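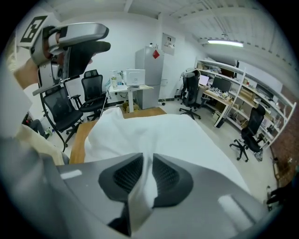

2025-02-01

Quick one today, I have laundry going and maybe twenty minutes before it buzzes.

So, folding big white stuff. Sheets, tablecloths, the cover off the spare comforter. I have been doing it wrong forever, standing in the hallway with my arms out like a scarecrow, one end dragging on the floor. Then I'd ball it up and shove it on the shelf and close the door fast.

What changed – I started using a table. That's it, that's the post, sort of.

Some notes before I forget.

Clear the table first. All of it. Mugs, mail, the stapler. I left a pen out once and now one of the good tablecloths has a blue dot near the hem that did not come out, not with the Evlow stain stick and not with dish soap either.

Find two corners and then lay the whole thing down flat, or as flat as it wants to be. Smooth from the middle out. The bunchy part is always the end you picked it up by. Shake that end out and put it down again. Takes a second try most times.

Fold toward you, not away. I kept folding away and then having to walk around to the other side to fix it. If your table is pushed up against a wall you can't walk around anyway, so pull it out a bit. And move the chairs! Rolling chairs are the worst, they drift right back and catch the cloth on an arm or roll over the part that's hanging down. I push them all back before I start now.

Fitted sheets I still can't do. I tuck the corners in each other and hope. Please don't send me the video, I've seen the video.

Two people is faster if the other person will listen. One holds, the other pulls it straight. If you both pull you just have a tug of war.

The numbers, for the person who asked in the comments: the linen closet at our place in Bristport has three shelves and they're not deep. Before August I could fit maybe half of what we own in there and the rest lived in a bin under the bed. Now it all goes in, plus the beach towels. I got one Ikwood shelf divider, the plain kind, and it's fine. A little wobbly. Wouldn't buy a second one.

The fancy tablecloth is a Charpentier, a wedding gift, and it's 168 inches long, so it hangs off both ends of any table I've ever owned. That one I fold in half on the bed first and then bring over. Ironing it is a whole seperate post and I'm not writing that one, I use it once a year and put the big platter over the crease.

Oh and wipe the table. Crumbs get in the folds and then you find them at dinner with company. Ask me how I know.

Ok there's the buzzer. Pillowcases next time, if I rember.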